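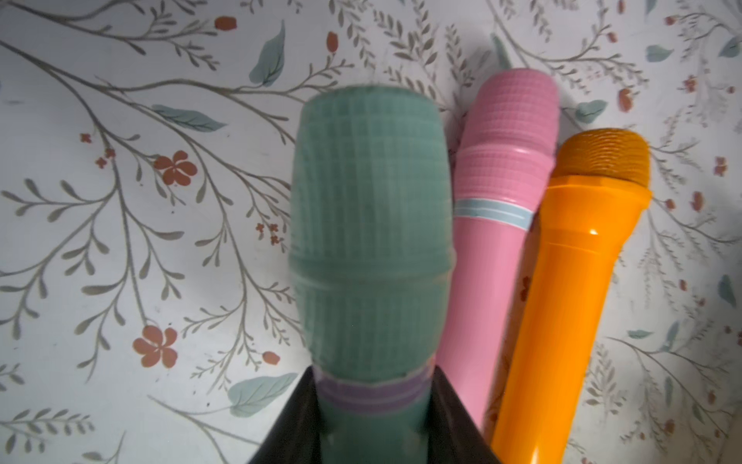 Echo microphones from the Flunis set: green with a lilac-purple band, pink with a light-blue band, and orange.

Equipment Review: Flunis Echo Microphones
Reviewed for the Siqueira Early Learning Library, toy and resource lending collection
Reviewer: Mei Okafor
Recommendation: Suitable for purchase, with conditions noted under Storage and Care

The Flunis echo microphone is a hollow moulded toy that amplifies the voice by means of an internal spring and diaphragm. It requires no batteries and has no switch, cord or removable electronic component. The Library acquired a trial quantity in August in response to requests from member centres for singing and speech resources that could be lent without chargers or spare parts.

Construction

The shell is a single-colour plastic moulding with a coloured band below the head. The head carries a fine grid pattern in imitation of a mesh grille. The grooves are shallow, and a raised ridge divides the upper part of the head from the collar beneath it. Children in the trial groups used the ridge as a resting point for the thumb, although the manufacturer's leaflet makes no mention of this.

The handle narrows below the band and was comfortable for most children aged three and over. Several younger children preferred to hold the microphone by the collar with both hands, which muffled the echo slightly but caused no other difficulty. Mould seams on the units supplied were smooth to the touch. One unit arrived with a rattle in the head and was replaced by the distributor, Skosora, without charge.

Performance

The echo effect is pronounced when the child speaks or sings directly into the top of the head from a short distance. Sustained vowels produce the strongest result. Whispering produces very little, and staff leading quiet listening activities should not expect the microphone to assist. The spring continues to sound briefly after the voice stops, and also responds when the toy is shaken or struck against a table. In a group of eight or more children this becomes tiresome, and centres may wish to issue a smaller number at any one time.

Educators at the Wirnik centre used the microphones for morning greetings, turn-taking and the naming of colours. Vanderleia Cordeiro, who supervised the trial there, reported that children who were reluctant to speak at group time would often do so when handed a microphone. She also observed that the pink and orange units were requested far more often than the others, and recommended that the colour be allocated by the educator.

Durability

The trial set completed 14 loans before this review was prepared. In that period the microphones were dropped frequently on vinyl and timber floors. No shell cracked. Two showed whitening of the plastic near the base of the handle, and the printed edging on one band had begun to wear. The echo remained unchanged in all units apart from the one replaced on arrival.

Storage and Care

Cleaning is the principal reservation. Food and dried saliva collect in the grooves of the head, and a flat cloth does not reach them. The Library's staff used a soft nail brush with diluted detergent, followed by a damp cloth. The microphones must not be immersed, as water enters the head and is slow to drain. Allow 40 minutes of additional processing time for each returned set.

The original carton is not adequate for lending. Sets should be transferred to a lidded tub and labelled on the side as well as the lid.

Value

The Library was quoted 1,150 dollars for the standard centre order and 1,760 dollars for the larger order, delivery included in both cases. The larger order offers a better unit price, but few centres will have use for so many microphones at once. The standard order is recommended for a shared collection, and individual centres would be better served by borrowing.

Catalogue category: Music and Speech. Loan period as for other percussion and sound items. Borrowers are to receive the cleaning card with each set.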